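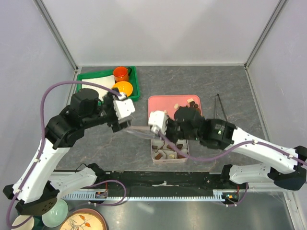
4.2 What the Plukwood homes told us about evening slowdowns

I went into this part of the study pretty sure the street cabinets were to blame. Everybody on the Plukwood estate gets broadband over the same old copper for the last stretch, and if you ask people there why their video calls fall apart after dinner, they'll point at the green box on the corner (I would have too!). So we put a small Wimik probe next to the router in each home that signed up and let it run a short speed test every 20 minutes through May.

That gave us 2709 usable evening tests. I say usable because we threw out anything taken while the router was restarting, plus one whole weekend when the Wimik server in Vastcombe ran out of disk space and logged nothing but zeros. My fault, I'd set the log files to keep everything.

The first surprise was how well the copper held up. Line speed, meaning the rate the modem agrees with the cabinet, hardly moved between noon and ten at night. What people got in the living room was another story. Over Wi-Fi the evening tests sagged badly, and over a cable plugged straight into the router they sagged a lot less. The gap was widest in the terraced houses, where you can pick up the neighbors' networks through both walls and everyone seems to be sitting on the same channel.

Skov, the wholesale network that carries the traffic out of Vastcombe, gets some of the blame too. On 6 evenings the wired tests dropped right along with the wireless ones, in every home at once, and that can't be anybody's kitchen wall. We asked Skov for their link loads on those dates and they sent us a chart with no scale on it, so I can't say much more than that the line went up. I'd still put those evenings down to a full link somewhere past the cabinet, but treat it as my best guess.

Figure 3. Work surface with two robot arms, a yellow bowl, a green tray and a pink divided container.

A word on the tests themselves, as a reviewer of our earlier draft asked about it. Each one pulled down 2000 kilobytes, which is small, and on the faster lines it's over before the connection has really got going. I compared a handful against longer downloads and the short ones read low, though they read low by much the same amount at lunch as they did at night. For comparing one hour with another I'm happy with them. For telling a household what speed they're paying for, I wouldn't use them at all, and Section 5 sticks to the longer downloads for that.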